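4.2 Materials and surface finish

The second part of the project looked at how the finish of a wooden worktop affects perceived glare in a shared study room. Lena Żak prepared the questionnaire, and the test panels were supplied by Michalski, a local joinery. Three finishes were compared: raw, oiled and lacquered. Each panel was viewed under the same ceiling fixture at a fixed height, with the blinds closed.

Respondents sat at the panel for five minutes, read one printed page and then rated glare on a scale from 1 to 5. There were 30 respondents. Readings of surface brightness were taken with a handheld meter before each session and entered in a spreadsheet, giving 2874 rows after duplicates were removed.
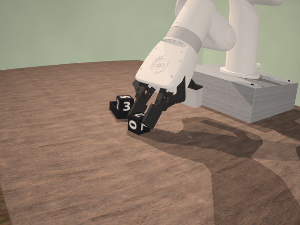
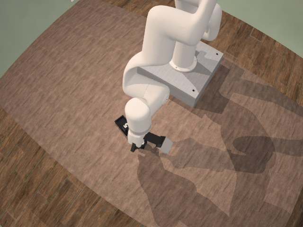
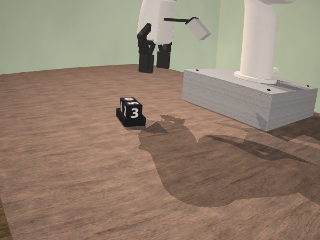 Figure 6. Computer-rendered work surfaces.

The lacquered panel received the worst ratings, mainly from people seated opposite the window wall. Oiled and raw panels could not be separated with this sample size. Meter readings followed the same order as the ratings, but the spread within one panel was large – moving the meter by a hand's width often changed the value more than changing the finish did.

4.3 Limitations

The meter was borrowed from the Filau workshop and had no current calibration record, so values are comparable only within this study. Grain direction was not controlled. Two of the oiled panels came from a different board and were visibly darker.

The illuminance at desk level was set to roughly 1120 lux, well above what is normal for a study room. This was done to make differences easier to notice – a repeat at a lower level is planned for January. Raw data and the questionnaire form are in Appendix B.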